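Guno, our two-arm table: the gallery
Nawal Ouali, Gullness shared workshop
4 May 2023

Welcome to the gallery of Guno. Guno is the name I gave to my build in the Gullness workshop: two robot arms, one table, and a job that sounds very easy. The arms must pick up artificial flowers and put them in a small container. I started in November with only one arm, and I believed that I would finish before the new year. I was too optimistic.

Many members asked me why I chose flowers. A block is the same from every side, so after one week you do not learn much from it. A flower has a heavy end and a thin end, and the leaves go where they like. If the gripper takes the stem in the wrong place, the flower turns and hangs with its head down. I have a notebook with 59 pages, and most of the pages are about stems.

The parts came from different places. The brackets I drew myself and printed on the Hindex printer in the back of the workshop. The bracket for the wrist is already version 32. Some versions had a difference of only one hole, but I gave each of them a number, so that I do not mix up the files. The program that moves the arms is called Assefa. I wrote it in the evenings, and it has now 2723 lines, with too many comments in my own language. I promise to translate them.

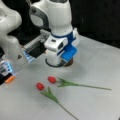 Both arms at the table with two red tulips. The blue bracket holds the white housing above the wrist.

For readers who want to build something similar, I add a few notes to the gallery.

The cable needs more attention than I expected. In the first months I fixed it very tight along the arm, and it pulled each time the wrist turned. Please leave a good loop, and move the arm slowly through all its positions before you close the last clip.

The table top should be matte. My first one was shiny, and the reflections of the lamps confused the program very much. I lost two weekends before I understood this. A light gray surface works well for me, also with the green of the leaves.

Start with the flowers far from each other. When the stems cross, my program still often takes them for one flower with two heads. I am working on it, but slowly.

The drawings of the bracket are in the Guno folder on the workshop computer, and everybody may copy them. Please take version 32 and leave the older ones. If you find a mistake, write it on the paper next to the Hindex printer and I will correct the drawing.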